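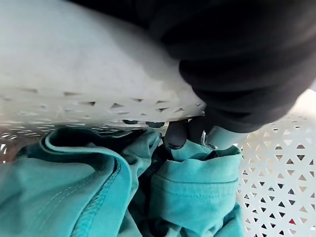

Teal cloth beside a white laundry basket.

Laundry and Linen Assistant (part-time), Trellano Guest Apartments

Trellano is a small house with furnished apartments for guests who stay one week or longer. We wash all our linen ourselves, in our own laundry room on the ground floor. We are looking for one person to join us from July, for the folding and the sorting first of all.

The work is quiet and regular. You will not meet many guests. You will meet a lot of towels.

What you will do

You take the clean laundry out of the dryers and bring it to the folding table in the baskets. You fold bath towels, hand towels, kitchen cloths, pillowcases and sheets, each in the way we use in the house. We will show you the way, and there is also a printed sheet on the wall. After folding you put everything on the shelves by size and by apartment.

You look at each piece while you fold it. If there is a stain, a hole or a loose thread, the piece goes into the repair basket and not on the shelf. Small repairs you can do by hand if you like sewing, but this is not a condition for the job.

On Friday we prepare the sets for the weekend arrivals. This is the longest shift and we ask that you are able to work it every week. The other shifts we can discuss.

You also keep the room in order: lint filters, the floor, the baskets themselves. The baskets must be wiped inside, also in the small holes near the bottom, where lint likes to stay.

What we are looking for

A careful person who can stand for some hours and lift a full basket. Experience in a hotel, a hospital laundry or a dry cleaner is welcome. If you learned folding at home from a strict grandmother, please write this in your application, we will take it seriously.

You should be able to read simple instructions in English. Other languages are spoken in the house every day and you don't have to speak perfectly. I don't, as you can see from this text.

We need you to be on time. The breakfast team takes its kitchen cloths from our shelves early in the morning and they cannot start with an empty shelf.

What we offer

The position is 100 hours per month. The pay is 1597 per month before tax in the first 8 weeks, while you are learning. After this period we sit together, and if both sides are happy, we sign the regular contract. Work shoes and aprons are given by us and washed by us. There is a warm lunch on all working days, and a locker with a key.

The laundry room has windows to the yard and they can be opened. In summer it is still warm in there, and you should know this before you apply.

How to apply

Please send a short letter and a list of your past jobs. A photo is not needed. Write the reference number 2256 at the top, so your letter does not go to the reservations desk. You can also bring the letter in person and leave it at the front door in an envelope with the same number.

We invite the people we would like to meet for a trial morning. It starts at 8 and ends with lunch. You will fold together with one of us, and you can ask any question about the work. The trial morning is paid.

Letters should be addressed to Iraklis Xenos, Housekeeping, Trellano Guest Apartments. Every letter gets an answer, also when the answer is no.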